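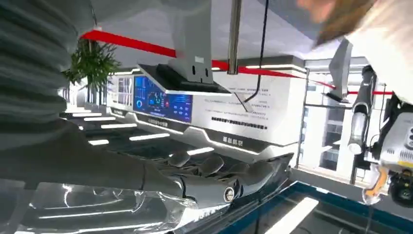
A Gazi hand in a showroom, its fingers over a dark glossy tabletop

Gazi is a robotic hand and forearm sold by Toltulano as part of a demonstration and training package for robot arms. It is offered to showrooms, technical colleges and firms that want to try out handling tasks before buying a full production system. The hand is sold together with Drunda, a control program, and an optional support contract known as Suvach.

The product is best known for its handover routine, in which the hand holds a flat object and lets go of it when a person takes hold. Toltulano describes Gazi as ready for "everyday work beside people". Buyers and reviewers have generally treated that phrase with caution, and the company's own manual places a good many limits on it.

Contents
Background
Design
Drunda software
Handover routine
Suvach support contract
Claims and testing
Reception
See also

Background

Toltulano began by supplying wrist fittings and cable guides for other makers' arms. Gazi was its first complete hand. Early sales leaflets called it a "universal hand", wording that was dropped when the second version went on sale. The reason for the change was never given, although the list of supported objects in the manual of that period was short and consisted mainly of boxes, trays and boards.

The package has been sold in 2 versions. The first was a bare hand for customers who already owned an arm and were willing to do their own fitting. The second added the forearm, the wrist and a licence for Drunda, and is the one usually meant by the name today. Parts for the first version are still listed in the catalogue, but several are marked as made to order, and owners have complained that no delivery time is shown beside them.

Toltulano markets the second version mainly through showrooms and trade events. Most of what has been written about Gazi therefore comes from people who have seen it working in a tidy space, with a member of staff close by. Accounts from long-term owners are harder to find.

Design

The hand follows the general layout of a human one, with jointed fingers in dark grey and metal caps over some of the joints. It has 6 driven movements. The remaining joints follow along by means of links inside the fingers, an arrangement common in hands of this class. It keeps the weight and price down, at the cost of fine control: a finger cannot bend at its tip while staying straight at its base.

Toltulano's brochures print the total number of joints in large type and the number of driven ones in the table at the back. This has been a regular source of confusion among buyers comparing Gazi with other hands, as some makers give only the lower figure.

The fingers close at a speed set in software. Gripping force is estimated from the current drawn by the motors, as there are no touch sensors in the fingertips. The estimate is good enough for stiff objects of known thickness. It is less useful for anything that gives under pressure, such as a paper cup or a bag, and the manual advises against both.

The forearm houses the drive electronics behind a smooth outer shell. Access is from one side only. Service notes recommend taking the hand off at the wrist before opening the shell, a job that the brochure calls "tool-free" and that the service notes describe with the help of a small screwdriver.

Covers for the forearm are sold separately. Without one, the joint between the wrist and the shell is rated for clean indoor use only, and this rules out many of the workshops and packing areas shown in the company's promotional material.

Drunda software

Drunda runs on an ordinary desktop computer connected to the arm's controller. It allows a user to record a movement by guiding the arm, to edit the movement as a list of steps, and to play it back. Finished routines can be stored and copied to another machine of the same version. Routines made for the first version of the hand do not load on the second, and no converter has been released.

The editor is the part of the package that has drawn the most praise. It is plainly laid out, and a person with no programming background can produce a simple pick-and-place routine in an afternoon. The difficulty tends to come afterwards. A recorded movement is repeated as it was shown, so an object that has been left a little to one side will be missed or knocked over unless the user has added a vision step. Vision steps are part of a paid extension.

Toltulano refers to Drunda as a "learning" system. The term appears throughout the sales pages but is not explained there. In the manual, it covers the recording of movements and an automatic adjustment of grip width between one cycle and the next. Neither would usually be called learning outside marketing.

The program also keeps a log of faults. The log can be read on screen, but a full copy can only be exported by a customer with a current Suvach contract. Colleges have objected to this in particular, because fault logs are useful teaching material and the data comes from equipment they have already paid for.

Handover routine

The handover is the demonstration most visitors see. The hand grips a thin board near one edge and holds it up, a person reaches for the free part, and the fingers open when a pull is detected. Showroom staff usually invite a visitor to try it.

It makes a persuasive display, and it plays to the strengths of the hardware. A stiff, flat board of known thickness is close to an ideal object for a hand with linked fingers and no touch sensing. The board stands well clear of the fingers, which leaves plenty of room for the person's own hand. The direction of the pull is also easy to predict.

How well the routine carries over to other objects is less clear. The release depends on a pull threshold chosen by the installer. If it is set low, the hand may let go when the object is merely brushed; if it is set high, the person has to tug. Toltulano supplies a default value for boards and one for small boxes. For everything else, the manual tells the user to find a suitable value by trial, starting with something that will not break.

The routine has no means of telling whether the person has a secure hold. It reacts to force alone. A hand that opens at the first firm pull will do so whether that pull comes from a good grip, a sleeve caught on a corner or another object being pushed against the board. This point is made clearly in the safety section of the manual and is absent from the sales pages.

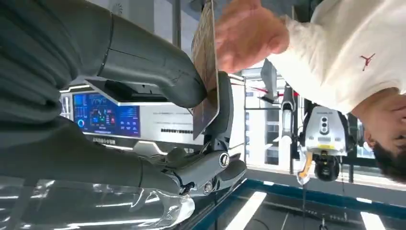 Suvach support contract

Suvach is a yearly contract that covers software updates, remote help and one service visit. It is described as optional. In practice several functions depend on it, including the export of fault logs and the replacement of worn finger links at the listed price. Owners without a contract can still order links, but are quoted for each job.

Response times under Suvach are given as targets. The terms contain no penalty if a target is missed, and they exclude faults that arise from objects outside the supported list. As that list is narrow, a customer using Gazi for anything out of the ordinary may find that the contract covers less than expected. The terms also allow Toltulano to change the list on notice.

A contract that has lapsed for 3 months cannot be renewed without a paid inspection.

Claims and testing

The figure most often repeated about Gazi is that it has completed more than 500 handovers in a row without a drop. It comes from a test carried out by Toltulano itself. The published summary states that a board was used, but leaves out its weight, the pull threshold and the number of people who took part. It also does not say how often the hand released too early or too late, and such cases would not necessarily have counted as drops.

No independent repeat of the test is known. The figure should be read as evidence that the mechanism can go through one cycle many times under conditions chosen by its maker. It says little about mixed objects or untrained users, and nothing about wear over a working year.

The claim that the hand is suitable for use beside people also needs some care. The manual requires a risk assessment for each installation, covering the arm, the object and the surroundings as well as the hand. A buyer who fits Gazi to a larger or faster arm takes on that work alone, and the cost of it is missing from the price comparison on Toltulano's website.

Reception

Opinion is divided largely by purpose. As a teaching aid, Gazi has been received fairly well. The moving parts are easy to follow, the editor suits beginners and the hand's limits can themselves be used as lesson material. Criticism from colleges has centred on the locked fault logs and the break between versions.

Small firms have been cooler. A plain two-jaw gripper will hold a board or a tray at least as firmly, costs less and has fewer parts to wear out. The case for a hand with fingers rests on variety, and variety is where Gazi's supported list is thinnest. Some reviewers have suggested that the human shape does more for the showroom than for the work – a charge made against many products of the kind, and one Toltulano has answered only by pointing to planned additions to the list.

Prospective buyers are commonly advised to bring their own objects to a demonstration, to ask for the pull threshold in use, and to obtain the Suvach terms in writing before comparing prices.

See also
Robot end effector
Collaborative robot
Human–robot interaction
Underactuated hand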